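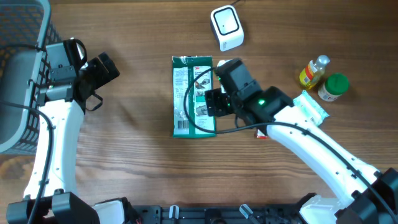
Handout 4: Reading a Package Label

Course: Food Storage and Safety at Home
Teacher: Boris Danko
Please bring this handout again on Wednesday, we will need the table of words.

1. What we want to learn today

In the last lesson we spoke about the refrigerator and its zones. Today we stay outside of the refrigerator and look at dry and shelf-stable foods: jars, packets, small bottles, boxes. Many students told me that they read only the price and the date. The label gives much more information than this, and with some practice you can read it in less than one minute.

2. Dates

There are several kinds of dates on food, and they do not have the same meaning.

"Best before" or "best if used by" speaks about quality. After this date the crackers can be less crisp and the spices can have a weaker smell. If the package was closed and kept dry, the food is in most cases still good to eat. Look, smell, and then decide.

"Use by" is more strict when it stands on fresh meat, fish or ready salads. With these foods I do not discuss. When the date has passed, I throw the food away.

"Packed on" tells you only when the food was put in the package. You find it often on flour from small mills and on coffee.

"Sell by" is information for the store. It helps the workers to rotate the shelf.

Bindu Venkataraman asked last time what to do when the date is printed so weakly that it cannot be read. My advice is to write the day of purchase with a marker on every package when you come home. It is a small habit and after one month you will do it without thinking.

3. After opening

The printed date is valid for the closed package. After you open it, a different time begins to run. Look for a sentence like "after opening keep refrigerated and use within 20 days." It is usually in small letters on the side or under the list of ingredients.

Pickles, olives and sauces in jars: always with a clean spoon, never with the fingers. The lid must be closed fully, and the rim wiped before closing, or the lid will stick and mold can grow in the groove.

Powders in paper packets: fold the top two times and close with a clip, or pour the powder into a dry jar. If you pour it over, cut out the piece of the label with the name and the date and put it inside the jar or tape it outside. My own kitchen had for a long time two jars with white powder, and one was baking soda and the other was citric acid. I recommend you not to repeat this.

Oils and extracts in small bottles: dark place, far from the stove. Light and heat make the oil rancid.

4. The list of ingredients

The ingredients are written in order of weight, from the most to the least. If sugar is in the first place of a tomato sauce, you are buying mostly sugar. Be careful also with sugar under other names, for example syrup, dextrose or malt extract. When they are divided in this way, each one moves lower in the list, but the sum stays the same.

Amounts per 100 grams are the best for comparing two products. Amounts "per serving" are difficult, as each company can choose a different serving size for a similar food.

5. Words for the table

Net weight: the food without the package
Drained weight: the solid food without the liquid
Shelf-stable: can be kept at room temperature while closed
May contain: possible traces of an allergen from the same factory
Lot number: the code of one production group, needed in case of a recall

6. Homework

Choose 13 packages from your kitchen. For every package write down the kind of date, the storage instruction before opening, the storage instruction after opening, and the first three ingredients. If one of these is missing from the label, write "missing" and do not guess.

Savita Grewal and Ailsa Yule will compare drained weight and net weight on canned beans and report to the group. Catrin Rowlands still has the kitchen scale from the last lesson, please give it to them before they start.

Students who missed lesson 3 can ask me for the handout on refrigerator zones after class.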